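**Lalaseck bread drawer goes on sale across Canada in January**

Pivis, the kitchen storage maker, will begin selling its Lalaseck countertop bread drawer through independent housewares shops in January. The first run is 2,000 units. Orders from retailers are open now, with a minimum of six per shop.

The Lalaseck is a plain wooden box with a flat top and one drawer. It is meant for rolls, buns and the end of a loaf, the things that usually wind up in a plastic bag beside the toaster. The top can be used as a shelf for mugs or a cutting board.

"People asked us for a bread box they could open with one hand while holding a plate in the other," said Graham Cropper, product manager at Pivis. "A lift-up lid takes up room under the cupboards. A drawer doesn't, so we built a drawer."

The drawer runs on metal slides and has a black U-shaped handle. Behind the handle there is an oval finger cutout in the drawer face. Cropper said an earlier version had the cutout alone, and shops that tried it asked for something easier to find with floury hands.
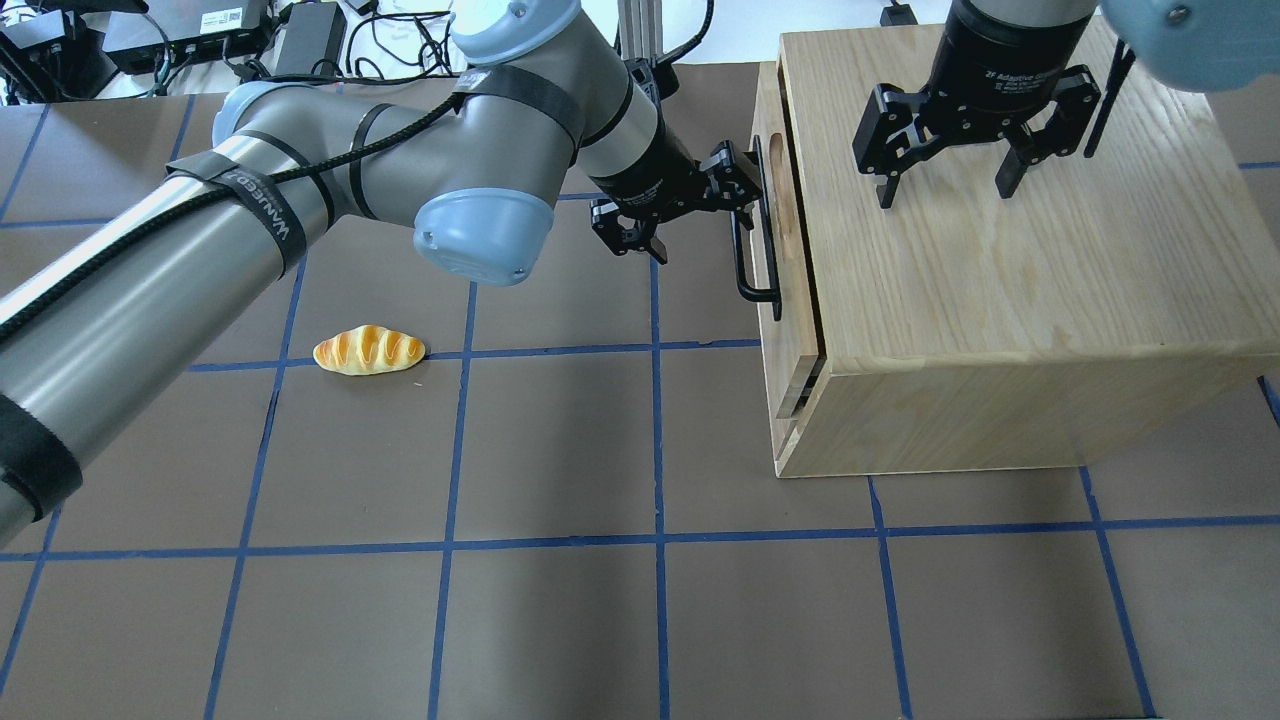 *The Lalaseck with its drawer partly open and a small bread roll on the work surface.*

The grain is pale and the finish is kept light in colour to suit most counters. Pivis recommends wiping the inside with a dry cloth once a week and leaving the drawer open for 60 minutes after washing. The box should not go in the dishwasher or sit next to a stove element.

Two related items will follow later in the year. Nekia is a lower box for crackers and flatbread. Orakzai is a deeper one for full-sized loaves, with a removable crumb tray. Both will have the same handle, and replacement handles will be sold separately. Prices for these have not been set.

Each Lalaseck ships assembled in a recycled cardboard carton, with six felt pads for the base. Slides and screws are covered for normal household use, and shops can order spare parts directly from Pivis. Display samples are available to retailers on request.

**Media and retail inquiries:** Graham Cropper, Pivis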